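Community Help > Food Service > Takeout and Packing

How do you set up a small drinks packing station?

Posted by Tsung-han Hsueh, Apr 14, 2022
Print | E-mail this page | 3 comments

We run a coffee counter called Presta and takeout orders have gone up since November. I have one gray marble-pattern table to pack on, with walls on three sides, so everything has to be reached from the front. Right now the cups stand near the middle, and the carrier, straws and napkins go behind them.
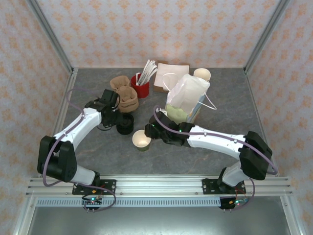
My trouble is the order of work. Sometimes the napkins go in first and end up under everything. Sometimes they get left out and the customer comes back for them. Straws are the same. I also can't decide between cup carriers and paper bags for small orders. We buy bags 1000 at a time and I don't want to use one for every single coffee.

What order do you pack in, and where do you keep the bags?

Share (3)

Éabha Ní Chonaill

I did takeout packing at Sosa for a few years. Your back row is fine. Straws standing in a cup are easy to grab, and paper-wrapped ones are the right kind to buy. I would move the napkins to whichever side your packer's free hand is on.

For one drink, hand it over with a straw and skip the bag. For two or more, use the carrier. Bags are for food, or for when the customer asks. If a carrier has to go in a bag, check that the bottom of the bag is wide enough before you order a case. We got stuck with 744 narrow ones that only fit pastries.

Keep the spare bags flat and have just one standing open in the middle of the table. Open it all the way and press the bottom square before anything goes in. A half-open bag tips over as soon as you put weight on one side.
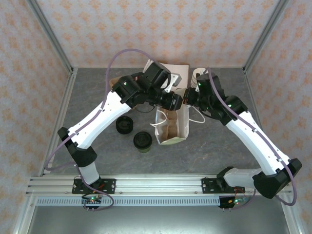 Packing order

1. Read the ticket all the way through.
2. Put lids on and press around the whole rim.
3. Heavy or flat things go in the bottom of the bag.
4. Drinks go in the carrier, with the fullest cups in opposite corners.
5. Napkins and straws go in last, on top, where the customer will see them.
6. Fold the top over once and stick the ticket across the fold.

Step 5 fixed most of our callbacks. If the napkins are the last thing in, the packer can look down and see whether they are there – no digging.

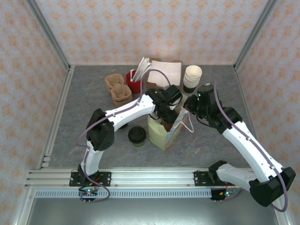

Paper bag on the packing table.

Share (1)

Lotine

Just use bags for everything. Faster. We go through almost 1090 a month and it's not that much money. Get the ones with handles.

Share (0)

Tsung-han Hsueh

Thanks both. I'm going to try napkins and straws last, and keep carriers for two drinks and up. Bags with handles cost more from our supplier so I don't want to use one every time. Éabha, did you tape the carrier down inside the bag or leave it?

Éabha Ní Chonaill

Left it. If the bag is the right width it doesn't slide much.

Share (0) | Print | E-mail this page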